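5 September 2026
By Jarmo Ahonen

Section 4. Folding a T-shirt on the Lundham table

The Lundham leaflet promises a finished shirt in 9 seconds. I have never managed it, and I doubt whoever wrote it has either. Allow 20 and you will get a better fold.

4.1 Clear a space 40 inches wide. Keep the basket to one side, close enough to reach.

4.2 Lay the shirt down and smooth it from the middle outward. The leaflet says "wrinkle free." Gentle wrinkles will do.
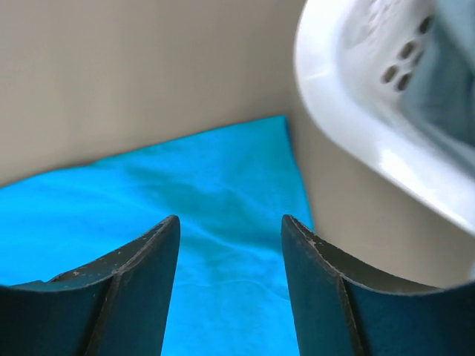
Fig. 4-1. Blue cloth spread on the table, white basket alongside.

NOTE: The Skunerik folding board is sold as a must for this step. I tried it on a stack of shirts and went back to using the bare table.

4.3 Find the hems before you fold anything. Run a finger along the stitching. If the cloth is doubled over, open it out and check that a sleeve isn't caught inside.

4.4 If the shirt has bunched into a heap, don't try to pat it flat. That presses the creases in. Go to 4.5.
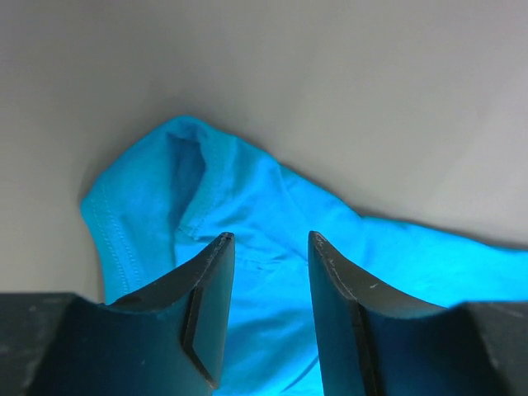

Fig. 4-2. Crumpled garment with a stitched hem and a deep fold beside it.

CAUTION: Do not pull on a single layer at the hem. Old stitching gives way sooner than you'd think, whatever the care label claims.

4.5 Take the shirt at two points, one at the collar and one at another corner, and lift it. Let the lower hem hang.

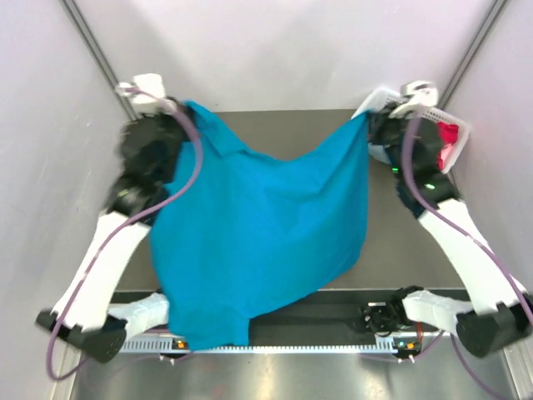

4.6 Move the two holds apart slowly until the dip along the top edge is shallow. Stop there. Stretching it tight will pull the collar out of shape, and the Clalatix spray that is supposed to bring it back did nothing for mine.

4.7 Lower the hem to the table first, then the rest. Smooth again as in 4.2.

4.8 Fold both sides in, then bring the hem up to the collar. Venkataraman's older guide adds a third fold here. Try it if your drawer is shallow; I couldn't see the benefit in mine.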